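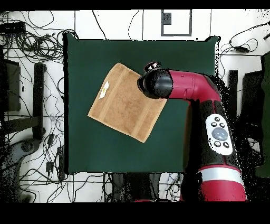 On est arrivés à Willach vers neuf heures, sous une petite pluie de février qui mouille sans en avoir l'air, et la file débordait déjà sur le parking ! Moi qui pensais qu'une journée portes ouvertes dans une usine de tissage n'attirerait que trois retraités et ma belle-sœur... Bref, j'ai pris mon badge (le numéro 206, écrit au feutre) et j'ai suivi le mouvement.

La maison s'appelle Tamuser. Elle fait du linge de bain, surtout pour des hôtels et des établissements thermaux, et c'est Rhea Ocampo qui menait notre groupe. Elle travaille au tissage depuis ses débuts et elle parle très vite, avec les mains, ce qui tombe bien vu qu'à côté des métiers on n'entend plus rien du tout. On nous avait distribué des bouchons d'oreilles, je les ai mis de travers, et je suis ressortie avec un bourdonnement jusqu'au déjeuner.

Ce que j'ai enfin compris, c'est comment on fait l'éponge. Il y a deux chaînes – une bien tendue qui tient le tissu, l'autre plus lâche qui forme les bouclettes quand le peigne tasse les fils. Voilà pourquoi une serviette accroche quand on tire sur une boucle, et pourquoi il faut couper le fil au lieu de tirer dessus (j'en ai massacré quelques-unes, paix à leur âme). L'atelier compte 48 métiers, et Rhea a ses préférés, qu'elle nous a montrés au passage.

Ensuite, la teinture. Là, il fait chaud, ça sent la lessive et un peu le vinaigre, et il y a un mur entier de nuanciers. Tous les beiges de la terre ! Le client Bautista avait refusé le même sable 5 fois de suite, nous a-t-on raconté, avant de revenir au premier. J'ai eu une pensée pour la coloriste.

Petite déception au magasin d'usine : les draps de bain de la gamme Pristance étaient partis avant la fin de notre visite. Je me suis rabattue sur un lot de gants et deux serviettes second choix, avec un défaut de lisière que je cherche encore. La dame de la caisse m'a conseillé de les laver une première fois sans adoucissant, à quarante degrés, et de bien les secouer avant de les étendre.

Côté pratique : venez tôt, mettez des chaussures fermées (ils refusent les sandales, même en été) et prévoyez un casse-croûte, la buvette n'avait plus que des gaufres à midi. Le café, lui, était très bon. La visite des métiers repart toutes les heures et il faut s'inscrire à l'accueil en arrivant.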